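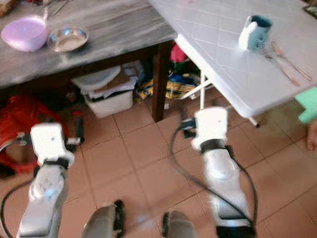
Terracotta floor tile is an unglazed or lightly glazed ceramic covering made from iron-bearing clay. The red to orange color comes from iron oxide formed during firing. The material is porous and is usually sealed when used indoors.

Manufacture

Clay is ground, mixed with water and either pressed into molds or extruded. The tiles are dried slowly to limit warping, then fired. Higher temperatures give a denser body that absorbs less water. Handmade tiles vary in thickness and need a deeper mortar bed than machine-made ones.

Regional production

The Hudham district had 18 tile works at its peak, of which 2 remain. Hudham clay is low in lime and fires to an even red. The Evier works also makes roof tile and drain pipe. Its May inventory listed 2,196 molds.

Maintenance

Sealed floors are swept and washed with a neutral cleaner. Acidic products can etch the surface and attack cement grout. White deposits, known as efflorescence, form when soluble salts move to the surface as moisture evaporates.

See also: Quarry tile; Grout; Brick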